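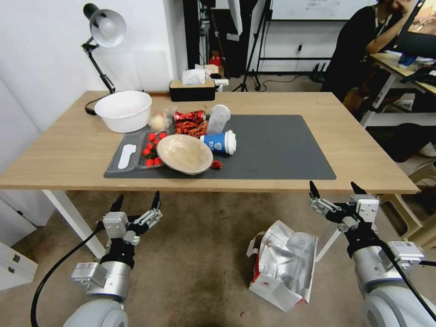
Attachment 1: table at station 6, both grippers open, foil bag on the floor between the arms

Ticket 1247
Product: Kitness table clearing, two-arm setup
Opened by: Gunhild Stougaard
Assigned to: Oluf Kjærgaard, Druko support
Status: Open (reopened once)
Priority: Normal, changed from High by support

Problem as reported

The job is to clear a snack table. Trash goes in the foil-lined bag, food stays, dishes get set aside for washing. Your product page calls this a solved household chore. Out of 18 runs in June we had 6 where I didn't have to step in. A run that ends with the tomatoes in the bag is a failed run, whatever the log says, and the log says "complete."

Main complaints:
- The paper coffee cup on its side gets picked up by the lid, and the lid comes off.
- The bun in clear plastic is treated as trash about as often as it's treated as food.
- Loose dried chilies are ignored. The arm takes the red wrapper next to them and reports the pile as done.

Reply from support, 9:40 am

Hi Gunhild, thanks for the detail. Please check that grip force is at the default and that the bag is held open before the first pick. The table should also be well lit. Could you send a picture with the bag in the gripper?
Oluf

Reply from Gunhild, 11:15 am

Grip force is at the default. It has never been anything else. There's a desk lamp clamped to the back of the table, and I tried it on and off with no difference that I could see.

Picture with the bag is attached. Right gripper has it, and the foil mouth is hanging open below the table edge. I have no quarrel with how it holds a bag. My quarrel is with what goes in it. Look at the left of the mat: tomatoes in one side of the tray, a spoon in the other. My nephew could sort that and he's four. 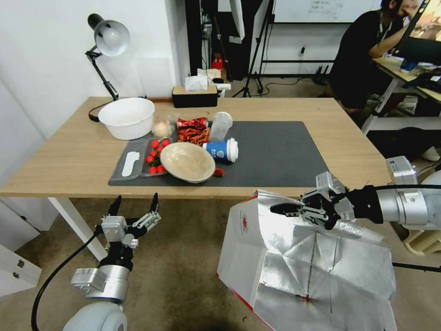 Steps tried

1. Restarted the controller. No change.
2. Moved the tray closer to the left arm. It reached the spoon more easily, then put it in the bag.
3. Raised the pick timeout to 4000 ms. Slower, same mistakes.
4. Stood the coffee cup upright before starting. Worked fine, but then I'm the one tidying the table.
5. Swept up the chilies by hand. See step 4.

Internal note, Lærke Thoroddsen

Reproduced the lid problem on our bench. Wrapped food is a known gap. Small loose items are outside the current release, and I think the product page should say so. Please don't close this as user error again.

Reply from Gunhild, 3:20 pm

Thank you, Lærke. Leave it open. I'll retest when there's a release that can tell a bun from a wrapper, and until then we're clearing the table ourselves.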